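Facilities > Kitchens and Break Rooms > Walk-through Checklists

March
Filled in by Roxana Lazăr, copy to Alina Rusu

Overview | Checklists | Past Reports | Repairs | Contact

Break room and kitchen walk-through, Trirkby building, both floors

OK = fine as is. FIX = needs doing, name next to it. LOOK = check again next time. Comments are mine unless marked AR. Started 7:40, done before the lunch rush, so some of these are short.

1. EXITS AND WALKWAYS

1.1 Door to back stairs opens fully — OK. Closes by itself now, the new spring is strong, watch your fingers.
1.2 Walkway clear to the exit — FIX (Alina). Two boxes of paper cups and a folded table leaning on the wall. Same table as last time. Move it to the Seline store room or get rid of it.
1.3 Exit sign lit — OK downstairs. Upstairs flickers. LOOK.
1.4 Floor mats flat — corner by the sink curls up. Taped for now, tape wont last. Order a new one.

2. FIRE

2.1 Extinguisher on its hook, pin in, needle in green — OK both floors. Tag on the upstairs one is hard to read, number ends in 743, matches the list.
2.2 Fire blanket by the stove — OK. Someone hung an apron over it. Took the apron down.
2.3 Smoke alarm test — pressed, loud, OK. Tell the front desk BEFORE pressing it, I forgot.
2.4 Nothing stored on top of the oven — FIX. Baking trays and a bag of napkins. Napkins moved, trays still there, nowhere to put them until the shelf goes up.
2.5 Toaster crumb tray — bad. Emptied it. Needs to be on the weekly list, it isn't on any list.

3. ELECTRICAL

3.1 Cords not cracked or pinched — kettle OK, coffee maker OK, small fan FIX. Cord is pinched behind the cabinet leg. Unplugged it and put a note on it, please leave the note.
3.2 No power strips plugged into power strips — FIX (Bogdan team). Under the long counter. I know there are not enough outlets. Still no.
3.3 Outlets near sink trip when tested — left one yes, right one no. Right one is taped over, DO NOT USE. Electrician called, Grarko are sending someone. AR: they said next week, will chase.
3.4 Microwave door seals — OK. Inside needs a wipe. AR: it always needs a wipe.

4. FRIDGE AND COLD STORAGE

4.1 Fridge temp — reads 34 on the inside dial, OK, bit on the cold side, lettuce at the back was frozen stiff. Turned down one notch. LOOK.
4.2 Freezer door closes all the way — needs a push. Ice build up along the bottom lip. Defrost before the end of the month, put up a sign a day ahead so people can take their stuff home.
4.3 Food labeled with name and date — mostly. Unlabeled went in the bin at the end of the walk-through, as per the notice. Sorry to whoever had the soup.
4.4 Raw meat on bottom shelf — none today. OK.

5. COUNTERS, FOOD LEFT OUT, WASTE

5.1 Counters wiped and dry — upstairs OK. Downstairs sticky by the coffee maker, sugar I think.
5.2 Cut or peeled fruit covered or put away — LOOK. We get flies from spring on and it starts with this every year. Whole fruit can stay out in the bowl, anything peeled or sliced goes in a lidded tub in the fridge or in the bin.

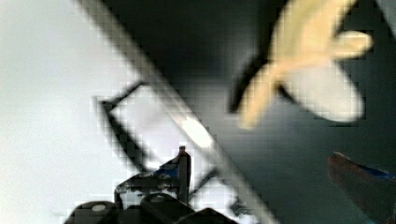
5.3 Bins have lids and liners — lid missing on the food waste bin, downstairs. Found it behind the recycling, put back. Foot pedal sticks. FIX.
5.4 Signs of mice or insects — none seen. Traps checked, both clean. Gap under the back door is still there though, I can get a pencil through it.
5.5 Cleaning sprays kept away from food — FIX. Oven cleaner on the same shelf as the tea bags. Moved to the low cupboard, which needs a catch on it.

6. FIRST AID

6.1 Kit in place and sealed — in place, seal broken. Short on small bandages and burn gel. Ordered a box of 100 bandages, gel to follow.
6.2 Eye wash in date — OK until summer.
6.3 Contact sheet up to date — no, still lists the old extension. AR: reprinting, will laminate it this time.

7. LEFT OVER FROM LAST TIME

Shelf over the stove — not done. Parts are here, brackets are not.
Loose tile by the dishwasher — done, grout still soft, keep carts off it.
Hot water too hot at the hand sink — turned down at the heater. Still hotter than I like, add to the Grarko visit.
Quote for new flooring — came back at 1,010 for the downstairs kitchen only. Waiting on a yes. AR: forwarded again.

Signed RL. Next walk-through upstairs first, start with the outlets.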